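Noodle Night Is Back

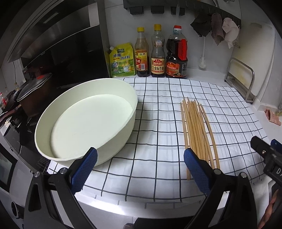 Issue 27

I've been making cold sesame noodles all month and I'm still not tired of them! My trick (stolen from Ebony Pryor, thanks Ebony) is to rinse the noodles until they squeak, then toss them with the sauce right before eating. A spoonful of peanut butter helps too. We're doing a big batch at the Ruddock hall in June, 45 seats, so write me soon if you want one. Bring your own bowl, and something crunchy for the top.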